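Small countertop bin: lid won't stay up, liner keeps falling in
Print this page | E-mail this page

Posted by Nimell, Wed 8 February

I bought one of those little bins that sits on the counter for tea bags and pencil shavings. Two complaints. The lid, when flipped open, thinks about it for a second and then comes down on my knuckles. And whatever bag I put in ends up at the bottom with the trash on top of it, so I'm basically washing the bin out by hand every other day. I have tried a rubber band. The rubber band is now also at the bottom. Is there a trick, or do I go back to the saucer I used before?

Posted by Jurcombe

Buy a bigger bin. I have had a 47 liter one in the kitchen since June and it has never hit me.

Posted by Iwasaki

Ignoring the above. Your lid probably isn't going past vertical. Check the hinge for gunk, tea is sticky stuff, and see if the little tab is seated all the way in. Mine needed a firm push and a bad word.

As for bags, you're likely using ones made for a bathroom can. Get the small ones, fold a good two inches over the rim, and if yours has a separate ring, press it down on top of the fold. A roll of 800 sounds insane until you see how little space it takes up.

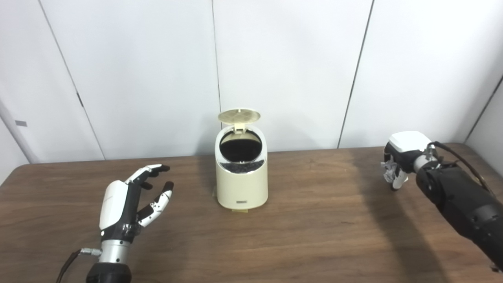
Liners for these tiny things are a matter of color as much as size, in my view. White ones show every tea stain and make you feel judged. With the lid up on a cream bin like this one, the inside just looks dark, and I can go a shameful number of days without thinking about it. Put something flat under the base too if your table is wood. I learned that one from a ring I now keep a plant on.

Print this page | E-mail this page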